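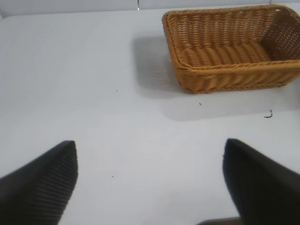
*An open gripper short of a woven basket, at the shared workshop in Urdale.*

The arm was supposed to be clearing tables by January. That was the line in the workshop newsletter, anyway, and I wrote it down at the time because I write down every promise I hear about household robots. I have a drawer full of them.

It is August now, and on the evening I visited the Urdale workshop, the arm was learning to pick up a basket. It had been learning to pick up a basket for 11 weeks.

The build is called Nanitau, after a boat one of the members used to own. The plan, as it was explained to me over bad coffee, is a robot arm you could put together on a kitchen counter with hand tools and a printer. You show it a chore by steering it through the motions, you do that again and again, and eventually it does the chore without you. The members had logged 193 of these demonstrations when I arrived. I asked what the arm could do with all of that. It could pick up the basket, I was told, on a good night.

So I watched. I saw 17 tries and counted 3 that I would call a success. The members counted more. We disagreed over one attempt in which the basket left the table, tipped, and came down again upside down. They scored it as a grasp. I'd like to see them make that case to someone whose laundry was inside.

Part of the trouble is the thing they picked. A woven rim is thick and rounded, like rope, and the fingers have only a ridged pad to hold it with. Come in a little high and they slide over. Come in low and they shove the whole basket across the table. I suggested a cardboard box. The room went quiet in a way I recognized from other workshops.

Then there's the money. The first version was meant to be cheap, and the frame was. The motors came from Orellana, a parts seller that members spoke of with real affection, and they have been replaced twice. A similar group over in Eston gave up on its own arm last winter and went back to building furniture, which people now sit on.

I don't want to be unfair. When the arm gets it right, it is lovely to watch. The fingers settle on either side of the rim, stop, close, and up it goes, and everybody in the room leans forward a bit, me included. I understand why they keep coming back after work.

But I also timed it. The best lift of the night took longer than it took me to put on my coat, find my keys and say goodbye. The next newsletter, I'm told, will have a new date in it. I've made room in the drawer.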